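Registo de assistência n.º 754
Assunto: Estante desmontável Rellska – instabilidade na base após montagem
Data de abertura: 2021-05-31
Requerente: Ida Ostermann
Responsável pelo tratamento: Edeltraud Frerichs
Estado: encerrado

Descrição do problema
A requerente comunica que a estante Rellska, adquirida para o arquivo do piso inferior, oscila lateralmente depois de montada. A oscilação é mais acentuada quando se colocam caixas na prateleira superior. A montagem foi efetuada segundo o folheto fornecido na embalagem, sem recurso a ferramentas. A requerente pergunta se a base pode ser substituída em separado ou se é necessário devolver o conjunto completo.

Primeira análise
O modelo em causa assenta numa base quadrada de plástico branco, com travessas de reforço e um encaixe redondo em cada canto. Os tubos verticais entram nesses encaixes por pressão. Na maior parte dos pedidos recebidos sobre este modelo, a folga resulta de um tubo que não desceu até ao fundo do encaixe. Recomendou-se à requerente que desmontasse a estante até à base, verificasse os quatro encaixes e recomeçasse a montagem sobre uma superfície plana e estável, colocando um tubo de cada vez. 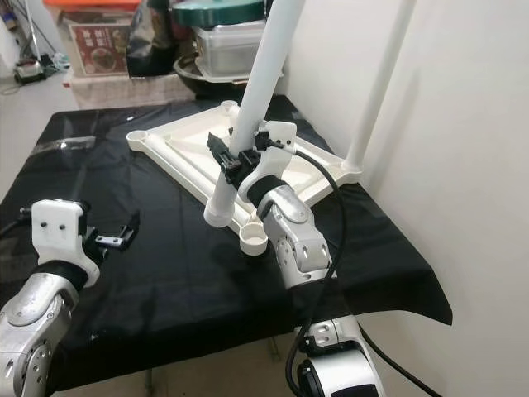 Ida Ostermann respondeu que tinha seguido a recomendação e que três dos tubos ficaram firmes, mas que o quarto continuava a rodar dentro do encaixe, mesmo depois de pressionado com força. Acrescentou que o folheto não indica qual das extremidades do tubo deve ficar para baixo e solicitou esclarecimento sobre esse ponto.

Segunda análise
A observação da requerente é pertinente. Os tubos do lote 1,025 têm uma extremidade ligeiramente mais estreita, destinada à base; a outra recebe a peça de união da prateleira. Quando o tubo é colocado ao contrário, entra apenas em parte e mantém folga. A versão do folheto incluída neste lote omite a indicação, que figurava na anterior.

Instruções transmitidas
Retirar o tubo com um movimento de rotação, sem o inclinar. Comparar as duas extremidades e introduzir a mais estreita no encaixe. Pressionar na vertical até sentir resistência – não utilizar martelo nem lubrificante. Repetir a verificação nos restantes tubos antes de colocar a primeira prateleira.

Resultado
A requerente confirmou que o tubo se encontrava invertido e que a estante deixou de oscilar. Não houve lugar a substituição de peças. Foi enviado um folheto corrigido e pedida à Sallard a revisão do texto para os lotes a distribuir a partir de agosto.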